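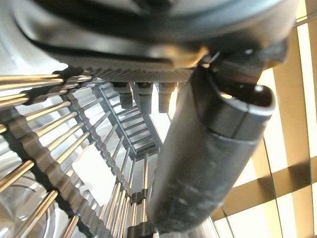

Call for Participants: Household Chores Study

The Ogunleye Center for Domestic Automation invites adults who do most of the kitchen work in their home to take part in a study of which chores machines can manage and which they cannot yet be trusted with.

Participants will attend 2 sessions of 75 minutes each at our test kitchen in Candska. In the first, you will load racks, put away dishes and wipe counters in your usual manner while staff take notes. In the second, you will watch a robot attempt the same chores and rate its work on a printed form. You may ask for any attempt to be stopped.

Earlier trials suggest that machines remain slow with thin glassware, nested bowls and anything placed at an angle. We wish to learn how much of this people would accept in their own homes.

Applicants must be 18 or older and able to stand for the length of a session. No technical background is required. Persons employed by Mesex or its suppliers are not eligible.

Payment is $160, issued after the second session. Parking is free.

To apply, write to Kazue Maruyama, Study Coordinator, Room 126, by the end of January. Please state whether mornings or evenings suit you. Questions about consent or privacy should be directed to Mio Chiba at the same address.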